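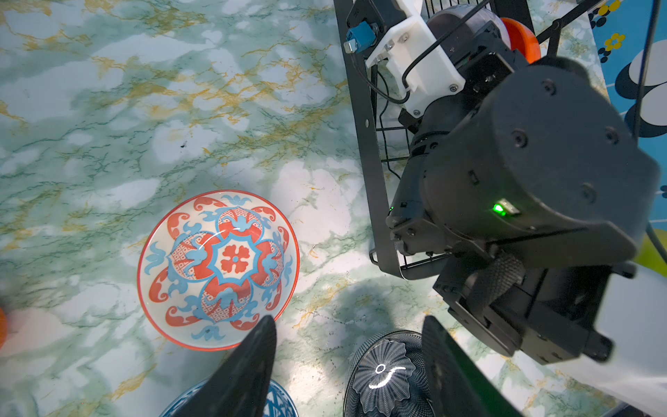
Waiting for the 11 after dark

15 Feb 2026

I take the 11 bus home from Felthorpe station three nights a week, and since January the last stretch of the trip has felt different. The transit authority cut the evening staff at the station and put in help buttons instead. There are three of them. One is behind a pillar, and I only found it while looking for a bin.

I haven't been hurt or robbed. What I've had is a man following me from the platform to the bus bay and shouting the whole way, and a group of teenagers throwing bottles at the shelter while six of us stood in it. I reported both. The first time I got a reference number. The second time I got a survey.

The council's answer is that reported incidents at Felthorpe are down on last year. I believe the number. I also know that several people at my stop have quit reporting, and that fewer of them are catching the late bus at all. My neighbour now drives to work and pays for parking, and she doesn't show up in any of the figures.

The plan out for comment proposes 565 new cameras across the network. I'm not against cameras. They might help the police afterwards. But a person in a vest who walks the platform every half hour would do more for me at ten at night, and so would a bus that turned up when the board says it will. Last week I waited 30 minutes for one that was listed as due.

Comments are open until the end of the month. I've sent mine in, and asked for evening staff back until the last bus leaves, better lights on the Rilus Street side, and a sign pointing to the button behind the pillar.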